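Cuaderno de taller, mayo, 16:40

Sigo con los tejidos de punto. El verde jaspeado de Mamirell pesa 300 g y tiene opiniones propias: lo aliso, me doy la vuelta y vuelve a hacer pliegues. Plancha a 100 grados, con paño; a 148 brilla, lo sé por la muestra anterior, que en paz descanse.

El método Kusus pide doblar en tercios. En este punto los tercios son más bien una aspiración —probar mañana en mitades.
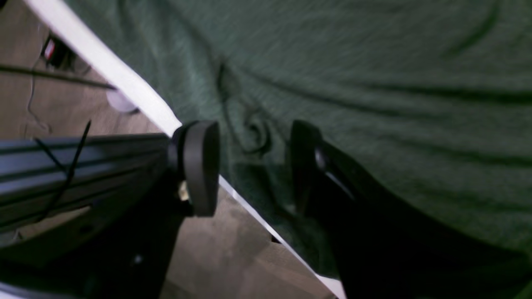
Pendiente: pedir otros 70 cm a Pukard y devolver la regla larga a su sitio.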